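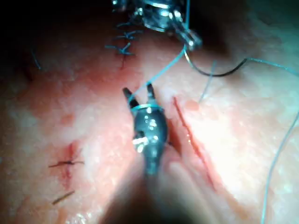 *Fig. 2. Grasper and second instrument with the blue suture pulled taut between them.*

## When the grasper won't let go of the thread

I've had this fault on the Dultum trainer more often than I'd like, so I'm giving it its own section! The jaws get the command to open, the screen says they're open, and the thread stays right where it is (usually because a loop has caught on the metal band under the jaws). Then you pull, the other arm pulls back, and you get fault 70.

**Caution:** Don't clear fault 70 while the thread is tight. The arms try to go back to their last saved position as soon as you clear it, and that's how I tore a whole row of good knots out of a practice piece in March.

1. Take your foot off the pedal and leave both hand controls alone.
2. Press **Hold** on the Pristilari console. Wait for the light to go solid, which takes 4 seconds.
3. Find the needle on the screen before you move anything. If you can't see it, stop and call whoever is running the bench.
4. Move the second instrument toward the grasper in tiny steps until the thread goes slack.
5. Open the grasper jaws and back the loop off the band. Go slow – I know, it's maddening.
6. If the loop won't budge, cut the thread and start over with a fresh one.
7. Clear the fault, then open and close the jaws with nothing in them.

**Note:** Loose thread lying on the tissue can wait. Pick it up after step 7.

If the fault comes back on the empty jaws, tag the instrument and send it to Khadija Bensaid with the log. Mine had 2000 cycles on it when the cable went, and she swapped it out the same week.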